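Print | E-mail

Jan 25, 2019

Does Color Change How Heavy Something Feels?

I picked this for my Urkwood psych project mostly since my roommate swore her dark backpack weighed more than her old yellow one (same books, same straps!). I figured I could test that with cubes.

My first plan was to do it at the Lunder dining hall with 1000 people. Ha. I got 644 answers to the online part and 200 people to stand still long enough to lift things, so I'm pretty happy. The online part only asked which color looks heaviest, and blue beat yellow by a lot. Lifting was messier! Every cube in the lifting part weighed the same, and plenty of people told me so right away, but the ones who did pick a heavier cube mostly went for the dark colors.

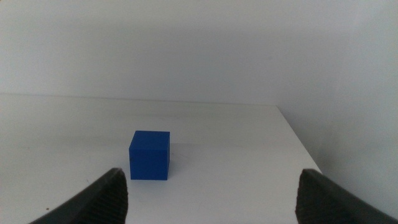
Fig. 2. Blue cube on a white tabletop.

If I did it over in April I'd use bigger cubes and shuffle the order every time. I forgot to for the whole first afternoon, so those answers lean toward whatever got picked up last. My full tables are in the Gruvomwood folder if anybody wants them.

Filed under: Student Work, Psychology
Shares 2 | Comments 0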